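Chapter 4
Thinking on the Wall: Whiteboards, Desks and the Shared Workroom

I have a confession to make before we get into this chapter. For most of my first year running projects at Brumimero I thought the whiteboard was furniture. It came with the room, it had last spring's lunch order on it, and I hung my coat on the corner. If I had a problem to work out I did it in a notebook, in handwriting only I could read, and then I called a meeting and talked at people for an hour about what was in the notebook.

The person who broke me of this was Marites Panganiban, who had the desk across from mine. One Tuesday she got tired of hearing me explain the same ordering problem for the third time, so she pulled the board over next to my chair, handed me a marker and told me to draw it. I drew two boxes and an arrow and got stuck. I didn't know what went on the arrow! I'd been talking about that arrow for weeks (with great confidence, I might add) and I couldn't have told you what it stood for.

So this is a chapter about working surfaces. By that I mean the board, yes, but also the desk, the floor next to the desk, the back of the desk where the tape ends up, and all the other places in a workroom where people put their thoughts and their stuff down. In Chapter 3 we looked at how a project gets split into jobs. Now I want to look at where those jobs live once people start doing them, and how a room can help or get in the way.
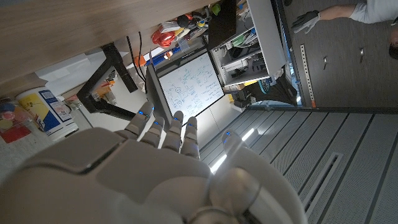 Back to my arrow. Once it was up on the board, other people could get at it. Jayson Espiritu walked by with his coffee, looked at it for a while and wrote one word on it, "returns," and kept walking. He was right. We had planned how parts went out to the Tagle office and never once thought about how they came back. That one word saved us from ordering 3,000 labels we would have had to throw away, and I've been a board person ever since.

You'll notice I didn't say anything about the drawing being good. It was terrible. A board drawing has a different job from a drawing in a report, and you should feel free to make yours ugly. Boxes, arrows, a few lines of notes, maybe a question mark where you don't know something yet. If your boxes all come out the same size, great, but please don't spend the afternoon on it. I've watched grown adults erase a perfectly readable circle four times.

Desks are harder. A board gets wiped now and then, but a desk just fills up. Mine has tape on it right now, two cables I can't match to anything, and a stack of paper I moved from the chair so I could sit down and write this. Some of that is fine – a desk in use should look like a desk in use. The trouble starts when you can't tell the things you're working with from the things you just haven't put away, and we'll spend a good part of Section 4.2 learning how to sort one from the other.

Section 4.3 follows the Zemik team as they move into a smaller room and have to decide what stays within arm's reach. Section 4.4 is on what to do with a full board, including when to copy it down and when to let it go.

Before you read on, try this warm-up. Pick a problem you've explained out loud at least twice. Find a board, or tape some big paper to a wall, and give yourself 30 minutes to draw it without talking. Then leave the room and let a classmate add one thing. Keep whatever you end up with, mess and all, as you'll need it for the exercise at the end of Section 4.1.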